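Looking after a shared kitchen and games room

Household notes from Presstead, November 28, 2021

A room that many people use gets dirty in different places from a kitchen at home. The worktop is usually wiped and the floor is usually swept. What gets missed is everything in between: handles, the edges of tables, the tops of cupboards and the screws that hold fittings in place. These notes cover those jobs.

Worktops and cupboards

Clear the worktop completely before wiping it. Use warm water with a small squirt of washing-up liquid, then go over it again with plain water and dry it. White cupboard doors show grease first beside the handles, so wipe there every week and the rest of the door once a month. Dark bar handles should be wiped along the back as well as the front.

The tops of wall cupboards collect a sticky dust that a dry cloth only moves about. Line them with old newspaper and change it each February. Keep bottles up there to a minimum and stand baskets on the paper.

Fill the soap and paper towel dispensers on the same day. Wipe under the soap nozzle while you are there.

Wooden surfaces

Wipe with the grain, using a cloth that has been wrung out hard. Lift trays and craft bits off before you start, and never drag them. Crumbs and grit do most of the scratching. If a table wobbles, turn the feet before you fold up card to go under one of them.

Where a plastic bracket or plate is screwed to wood, dirt gathers along its rim and in the screw holes. A dry toothbrush gets it out. Check the screws twice a year with a hand screwdriver and stop as soon as they are snug. A power driver can strip the hole.
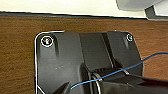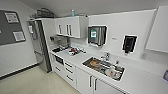
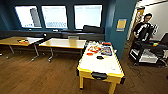
On the matter of loose screws, a reader in Gilville wrote: I would add that if a screw turns and turns without biting, tightening is no use. Take it out, dip a wooden matchstick in wood glue, push it in the hole, snap it off flush and leave it overnight. The screw will then hold. I have done 13 of them this way and only one needed doing again.

Wipe off any glue that squeezes out before it sets.

Game tables

Small pieces left out on a table soon end up on the floor. Put them back in their trays at the end of the day, with one kind in each. Go over a white playing surface with a barely damp cloth and dry it at once. Do the rim separately with a fresh part of the cloth.

Seating under windows

Pull dark seats forward if they move and vacuum behind them. Dust falls from the sills, so do the sills first. Turn loose cushions every 2 weeks to even out the fading.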